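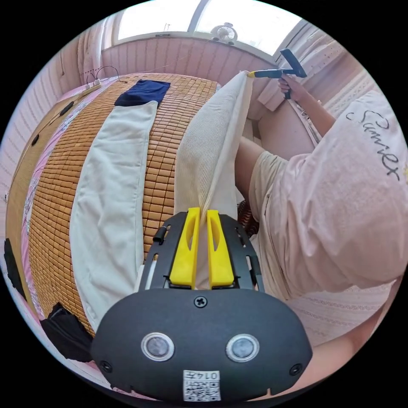
그림 7-1. 양손 집게로 골지 옷감을 집어 든 모습. 앞쪽 노란 집게날이 달린 쪽이 014左.

7장. 집게가 옷감을 안 놓아줄 때 (끼임, 벌어짐 값 어긋남)

6장까지 따라오셨으면 Tidska 집게 두 개를 양손에 쥐고 빨래를 개는 정도는 이제 익숙하실 거예요. 이번 장은 그러다가 집게가 말을 안 들을 때 이야기입니다. 제가 제일 크게 데인 고장이라 좀 길어요. 급하신 분은 7.2의 '당장 할 일'만 먼저 보시고, 나머지는 집게를 내려놓은 다음에 천천히 읽어 주세요.

7.1 어떤 고장인가요

증상은 두 가지인데, 뿌리는 대개 같습니다.

첫 번째는 눈에 보이는 쪽이에요. 손잡이를 풀었는데 집게날이 끝까지 안 벌어지고 옷감을 문 채로 멈춥니다. 한쪽 날만 늦게 따라오는 경우도 있고요. 손에 살짝 뻑뻑한 느낌이 오는데, 처음에는 '오늘 손이 좀 굳었나?' 하고 넘어가기 쉽습니다. 저도 그랬습니다.

두 번째가 고약해요. 집게는 그럭저럭 움직이는데 Panska에 기록되는 벌어짐 값이 실제와 다릅니다. 날은 아직 천을 물고 있는데 화면에는 다 열렸다고 나오거나, 반대로 다 벌렸는데 값이 중간쯤에서 안 올라가요. 녹화하는 사람은 영상만 보니까 모르고, 프로그램도 경고를 안 띄웁니다(버전이 올라가면서 나아지긴 했는데 지금도 작은 어긋남은 그냥 통과시켜요).

제가 이걸 알게 된 건 로봇 쪽에서였어요. 옷 개기 데이터를 3000회분 모아서 Pagano 팔에 학습시켜 놓고 처음 돌려 보던 날, 팔이 티셔츠 밑단을 잘 집어서 잘 접더니, 놓지를 않는 겁니다. 문 채로 다음 동작으로 넘어가면서 옷을 질질 끌고 갔고, 받침대 모서리에 걸린 천이 팽팽해졌는데도 팔은 계속 갔어요. 비상정지를 누를 때까지 2초도 안 걸렸을 텐데 옆 솔기가 벌써 터져 있었습니다. 사람 손이 그 사이에 없었으니 망정이지요.

처음에는 다들 학습 설정을 의심했어요. 며칠을 엉뚱한 데서 보냈습니다. 그러다 Delwyn Ormsby가 원본 영상과 벌어짐 값을 나란히 놓고 보다가, 왼쪽 집게 값만 실제보다 일찍 '열림'으로 바뀌는 구간을 찾아냈습니다. 거꾸로 훑어 보니 그런 구간이 든 녹화가 840회였어요. 전부 버렸습니다. 아까워서 값을 보정해 살려 볼까도 했는데 어긋난 정도가 녹화마다 달라서 포기했고요.

원인은 허무하게도 보풀이었습니다. 니트나 골지 옷감에서 떨어진 실오라기가 옆 프레임 홈으로 말려 들어가고, 그게 눌리고 또 눌려서 펠트처럼 딱딱해져 있었어요. 그 상태로 힘줘서 쓰다 보니 기준점까지 밀려 있었고요.

참고: 우리 팀에서 이 고장이 난 집게를 다 열어 봤는데, 보풀이 아니었던 건 하나뿐이었습니다. 그 하나는 떨어뜨린 뒤에 축이 휜 거였고 Flandmont로 보내서 고쳤어요. 떨어뜨린 적이 있는 집게라면 7.3을 건너뛰고 7.7로 가세요.

7.2 당장 할 일 (천을 문 채로 멈췄을 때)

주의: 천을 잡아당겨서 빼지 마세요! 손이 제일 먼저 그리로 가는 건 저도 압니다. 그런데 당기면 실이 홈 안으로 더 깊이 들어가고, 얇은 천은 찢어지고, 날이 갑자기 풀리면서 손등을 치기도 해요.

1. 움직이던 손을 멈추고 집게를 천천히 내립니다. 침대든 탁자든 매트 위든 평평한 데 받쳐 주세요. 양손으로 천을 같이 들고 있었다면 반대쪽 집게부터 놓습니다.

2. Panska에서 녹화를 정지합니다. '저장'과 '폐기'를 물어보면 폐기를 누르세요. 나중에 앞부분만 잘라 쓰겠다고 저장해 두면 꼭 잊어버립니다.

3. 손잡이에서 손가락을 다 뗍니다. 손잡이를 반복해서 쥐었다 놨다 하지 마세요. 한두 번은 괜찮지만 그 이상은 보풀을 다지는 일밖에 안 됩니다.

4. 케이블을 뽑습니다. 플러그 머리를 잡고요. 멀티탭이 작업하는 자리 가장자리에 놓여 있으면 뽑다가 통째로 떨어지는 수가 있으니 다른 손으로 눌러 주세요.

5. 두 날의 바깥쪽을 엄지와 검지로 잡고 벌어지는 방향으로 살살 밉니다. 날 끝을 잡지 말고 가운데쯤을 잡으세요. 끝을 잡으면 날이 비틀립니다.

6. 틈이 생기면 천을 옆으로 밀어서 뺍니다. 당기는 게 아니라 미는 거예요. 골이 있는 천은 골 방향을 따라 밀면 훨씬 수월해요.

7. 그래도 안 벌어지면 천을 포기하고 집게에서 한 뼘쯤 떨어진 곳을 가위로 자릅니다. 옷값이 집게값보다 쌉니다(제 옷으로도 한 번 잘랐어요. 아끼던 건데).

주의: 5번을 할 때 다른 사람이 집게 본체를 잡아 주면 편하긴 한데, 케이블이 확실히 뽑혀 있는지 두 사람 다 눈으로 보고 시작하세요.

7.3 보풀 청소

준비물은 십자드라이버(작은 것), 끝이 둥근 핀셋, 마른 칫솔, 손전등, 밝은색 수건입니다. 수건은 나사 받침용이에요. 무늬가 복잡하거나 틈이 있는 매트 위에서 나사를 풀면 저처럼 바닥을 기어 다니게 됩니다.

1. 케이블이 빠져 있는지 한 번 더 봅니다.

2. 집게를 수건 위에 올려놓고 라벨부터 읽어 둡니다. 번호 뒤에 左가 붙어 있으면 왼손용이에요. 쥔 자세에 따라 글자가 거꾸로 보이기도 하니까 똑바로 돌려서 읽고 종이에 적으세요. 두 개를 한꺼번에 청소하다가 덮개를 바꿔 끼우면 Panska가 QR을 읽고 반대 손의 보정값을 불러옵니다. 한 번에 하나씩만 하세요.

3. 손전등을 비스듬히 비춰서 옆 프레임 홈을 봅니다. 안쪽에 회색이나 옷 색깔의 덩어리가 보이면 그게 범인입니다. 흰 천을 주로 만졌으면 잘 안 보이니 각도를 바꿔 가며 보세요.

4. 겉에 나와 있는 실은 핀셋으로 잡아 홈의 길이 방향으로 뺍니다. 툭 끊어지면 거기서 멈추고 5번으로 가세요.

5. 칫솔로 홈을 안에서 바깥으로 쓸어냅니다. 밖에서 안으로 쓸면 도로 들어가요.

6. 날을 손으로 끝까지 벌렸다 오므렸다 해 봅니다. 걸리는 데 없이 스르륵 움직이면 덮개는 열 필요가 없어요. 7.4로 가세요.

7. 아직 뻑뻑하면 덮개를 엽니다. 십자나사 세 개(위쪽 가운데, 왼쪽 아래, 오른쪽 아래)를 풉니다. 위쪽 것을 맨 마지막에 푸세요. 아래 둘을 먼저 풀면 덮개가 위에 매달려 있어서 손으로 받치기 좋습니다.

8. 덮개를 곧장 위로 5밀리미터만 들어 올립니다. 확 젖히면 안 돼요. 동그란 센서 창 뒤쪽 선이 짧아서 딸려 나옵니다. 들린 틈으로 칫솔을 넣어 날의 뿌리 쪽을 쓸어 주세요.

9. 덮개를 내리고 나사를 위, 왼쪽 아래, 오른쪽 아래 순서로 가볍게 물린 다음 같은 순서로 한 번 더 조입니다. 드라이버가 멈추면 거기까지예요. 더 조이면 덮개가 휘고, 덮개가 휘면 센서 값이 또 틀어집니다.

참고: 에어 스프레이는 쓰지 마세요. 시원하게 날아갈 것 같죠? 보풀이 센서 쪽으로 들어가서 일이 커집니다. 윤활제도 안 됩니다. 기름 먹은 보풀은 정말이지 떨어지질 않고, 다음에 만지는 옷에 얼룩까지 남겨요.

참고: 센서 창이 뿌옇게 보인다고 알코올로 박박 닦는 분이 계신데, 원래 맑은 유리처럼 투명하지 않습니다. 마른 안경닦이로 한 번 훑는 정도면 충분해요.

7.4 기준점 다시 잡기

청소만 하고 바로 녹화하면 안 됩니다. 날은 이제 잘 움직이는데 값은 여전히 옛날 기준이거든요. 앞에서 말한 840회 중에 꽤 많은 양이 바로 이 단계를 빼먹어서 생겼어요. 청소한 사람이 접니다. 네.

1. 케이블을 다시 꽂고 Panska를 켭니다. 집게가 두 개 다 목록에 뜰 때까지 기다려요.

2. '장치' 메뉴에서 방금 청소한 집게를 고릅니다. 번호와 左 표시가 종이에 적어 둔 것과 같은지 맞춰 보세요.

3. '기준점 재설정'을 누릅니다. 화면에 '닫힘'이 나오면 아무것도 물지 않은 상태로 날을 끝까지 닫고 3초 동안 그대로 둡니다.

4. '열림'이 나오면 손잡이를 완전히 놓고 다시 3초 둡니다. 이때 손가락이 손잡이에 살짝 걸쳐 있는 경우가 많아요. 아예 집게를 내려놓는 게 확실합니다.

5. 이걸 세 번 되풀이하라고 나옵니다. 귀찮아도 다 하세요.

6. '완료'가 나오면 저장. '편차 큼'이 나오면 보풀이 남은 거니까 7.3의 7번부터 다시 합니다.

오류 1558이 뜨는 경우: 열림 값이 닫힘 값보다 작게 잡혔다는 뜻입니다. 십중팔구 화면 안내보다 손이 먼저 나간 거예요. 취소하고 3번부터 다시 하면 됩니다. 연달아 두 번 뜨면 케이블을 뽑고 10초 쉬었다가 다시 꽂으세요. 그래도 뜨면 7.7입니다.

7.5 녹화 전 짧은 시험

기준점을 잡은 뒤에는 진짜 천으로 시험을 합니다. 빈 집게로는 멀쩡한데 천만 물면 어긋나는 경우가 있어서요.

1. 얇은 면 티셔츠 하나, 골지나 니트 옷 하나를 준비해서 매트 위에 펼칩니다.

2. Panska의 실시간 그래프를 화면에 띄우고, 옆 사람에게 봐 달라고 하세요. 혼자라면 시험 녹화를 켜 두고 나중에 돌려 봐도 됩니다.

3. 왼쪽 집게로 티셔츠 가장자리를 집고 손바닥 높이까지만 들었다가 놓습니다. 일곱 번 합니다. 놓을 때 날이 벌어지는 순간과 그래프가 올라가는 순간이 같아야 해요.

4. 오른쪽 집게도 똑같이 합니다. 왼쪽만 고장 났으니 오른쪽은 건너뛰자, 하는 마음이 들 텐데요. 같은 옷을 같은 시간 만졌으면 오른쪽에도 보풀은 있습니다.

5. 이번에는 골지 옷을 양쪽으로 동시에 잡습니다. 한쪽은 가까운 가장자리, 다른 쪽은 먼 모서리를 집고 살짝 들어 올려요. 팽팽하게 당기지는 마시고, 천이 느슨하게 처질 정도로만요.

6. 왼쪽을 먼저 놓고, 오른쪽을 놓습니다. 그다음에는 순서를 바꿔서 한 번 더. 한쪽을 놓았을 때 반대쪽 그래프가 같이 흔들리면 덮개 나사가 덜 조여진 겁니다.

7. 놓은 뒤에 날 끝을 들여다봅니다. 실이 딸려 나와 있으면 바로 떼고 다시 시험하세요.

참고: 주름을 여러 겹으로 몰아서 집으면 두께 때문에 닫힘 값이 좀 높게 나옵니다. 이건 고장이 아니에요. 놓았을 때 열림 값이 제자리로 돌아오기만 하면 괜찮습니다.

7.6 로봇 쪽에서 지켜야 할 것

집게를 고쳤다고 로봇까지 안전해진 건 아니에요. 어긋난 데이터로 학습한 모델이 어딘가에 남아 있으면 Pagano 팔은 또 안 놓습니다. 그래서 저희는 고장이 확인된 날이면 이렇게 합니다.

1. 고장 난 집게로 마지막으로 7.5의 시험을 통과한 시점을 찾습니다. 그 뒤에 녹화한 것은 전부 '보류'로 표시해요. 괜찮아 보이는 것도요.

2. 보류된 녹화가 들어간 모델은 실행 목록에서 내립니다. 이름만 바꿔 두면 누가 꼭 눌러요.

3. 새로 학습한 모델을 처음 돌릴 때는 팔 속도를 가장 낮은 단계로 놓고, 버려도 되는 옷을 씁니다.

4. 비상정지 버튼은 손에 쥐고 있습니다. 탁자 위에 두면 그 거리만큼 늦습니다.

5. 팔이 천을 물고 안 놓으면 정지부터. 천을 빼려고 손을 넣지 마세요. 정지 뒤에 전원을 내리고, 팔이 처지지 않게 받친 다음에 7.2의 5번처럼 벌립니다.

경고: 팔이 움직이는 동안에는 늘어진 천의 끝자락도 잡으면 안 됩니다. 천이 손목에 감긴 채로 팔이 돌면 스스로 풀 수 없어요. 소매가 헐렁한 옷을 입었다면 걷어 올리고, 목에 거는 이름표는 벗어 두세요.

7.7 Flandmont에 보내야 하는 경우

다음에 해당하면 직접 열지 마세요.

- 떨어뜨린 뒤로 두 날이 나란하지 않다
- 청소를 두 번 했는데도 '편차 큼'이 계속 나온다
- 오류 1558이 케이블을 다시 꽂은 뒤에도 뜬다
- 센서 창에 금이 갔다
- 날을 움직일 때 딸깍 소리가 난다(스르륵 소리는 괜찮아요)

보낼 때는 왼쪽 오른쪽을 같이 보내는 게 좋습니다. 보정을 한 쌍으로 하거든요. 상자에는 라벨 번호, 마지막으로 만진 옷감 종류, 7.5 시험 녹화 파일 이름을 적은 종이를 넣어 주세요. 천이 물린 채로 안 빠진 집게라면 천째로 보내도 됩니다. 저희도 양말이 물린 걸 그대로 부친 적이 있는데, 잘 고쳐서 양말까지 돌려주더라고요!

7.8 평소에 하면 좋은 것

청소 주기는 옷감에 따라 다릅니다. 면 위주면 작업을 마칠 때 한 번, 골지나 니트를 만지는 날은 쉬는 시간마다 홈을 들여다보세요. 칫솔로 한 번 쓱 하는 데 얼마 안 걸려요. 수건은 생각보다 보풀이 심하니 니트와 똑같이 취급하면 됩니다.

새 옷은 한 번 빨아서 쓰시고, 실밥이 나와 있으면 미리 잘라 주세요. 검은 옷과 흰 옷을 번갈아 만지면 홈에 낀 실이 어디서 왔는지 색으로 알 수 있어서 저는 일부러 섞어 씁니다.

케이블은 천을 펼치는 자리로 넘어오지 않게 가장자리로 돌려 두세요. 옷 밑에 깔린 선을 집게가 같이 무는 일이 종종 있고, 그럴 때 날이 받는 힘은 천을 물 때와 비교가 안 됩니다.

그리고 손에 뻑뻑한 느낌이 오면 그 자리에서 멈추고 7.3을 하세요. 이번 것만 마저 찍고 하자고 미루지 마시고요. 점검한 내용은 부록의 점검표에 집게 번호별로 적으면 되고, 기준점 재설정을 했는지 적는 칸은 따로 있습니다.

다음 장은 8장, 양손 집게의 시간 맞추기입니다.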